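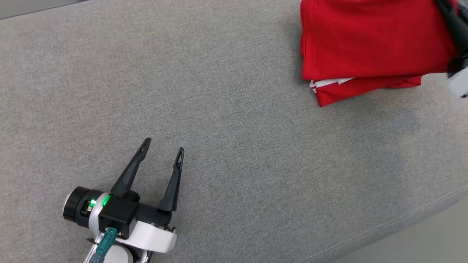 Lucero Urrego told the class on her first evening that she had always thought a share price was something a company picked, the way a bakery picks the price of a loaf. It is a very natural thing to think, and a good many of us (your author included, many years ago!) came to the subject with the same idea tucked away somewhere.

In this chapter we are going to follow a company as it sells shares to the public for the first time. Our company is Clulum, which runs parking garages and has grown faster than its bank is comfortable with. Clulum would like to raise 182 million dollars, and it has asked a bank called Skelow to help find the buyers.

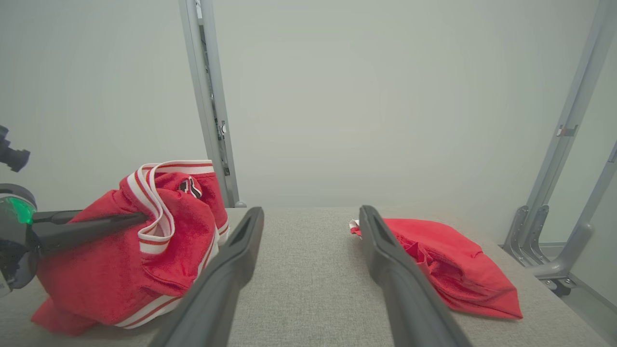 Now, Skelow can't simply name a figure and hope. Its people will spend weeks calling on pension funds and insurance companies, asking each one how many shares it might want and at what price, and writing all of it down in what is known as the order book. By the end of that stretch Clulum's book holds orders from 289 investors, the lowest of them at 14 dollars a share.
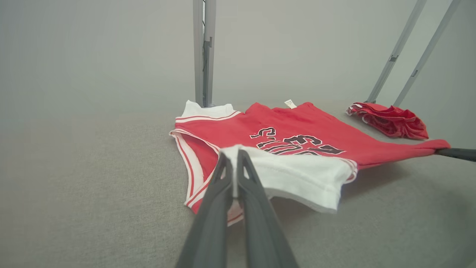 But why would the bank want the price any lower than the highest bid, asked Rocío Carhuamaca, if the company is the one paying its fee? Hold on to that question, please, as we will need most of Section 2 to answer it properly. The short version is that Skelow has two sets of customers to keep happy, and it will be calling on those same funds again when Tollside goes public in the spring.

Before you read on, take a sheet of paper and write down who you think gains if the shares jump on the first morning of trading, and who loses. Keep it in the back of the book until you reach the exercises.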